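Home Kitchen Laundry Workshop Garden Search

Getting the Workbench Back After the Holidays

Jan 4, 2019

If your bench looks like mine did in December, it's holding ribbon, half a roll of tape and three jars of something sticky. I always start by clearing it completely (yes, even the heavy vise!) and then sweeping with a dry brush before any water goes near it.

For old glue drips, lay a warm damp rag over the spot for 20 minutes, make yourself some tea, and lift the softened glue with a plastic scraper. Go gently and follow the grain if your top is wood.

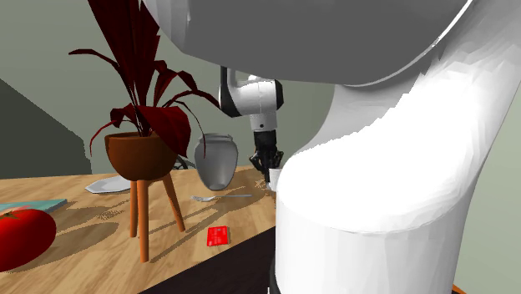 White arm with a dark gray gripper, fingers pointing down at the table.

Once the top is dry, rub in a thin coat of paste wax, leave it about 30 minutes and buff it with an old T-shirt. I've used the Runden wax for years and love the smell, but any plain one will do, and glue drips pop right off it afterward.

Comments

Does this work on painted tops? Mine is an old door.

I left the rag on for 35 minutes and it took the stain off too, so do watch the clock!

Thank you, my bench hasn't looked this nice in ages.

Related
Sharpening a Dull Scraper
Storing Half-Used Paint
Camum Jars for Screws and Nails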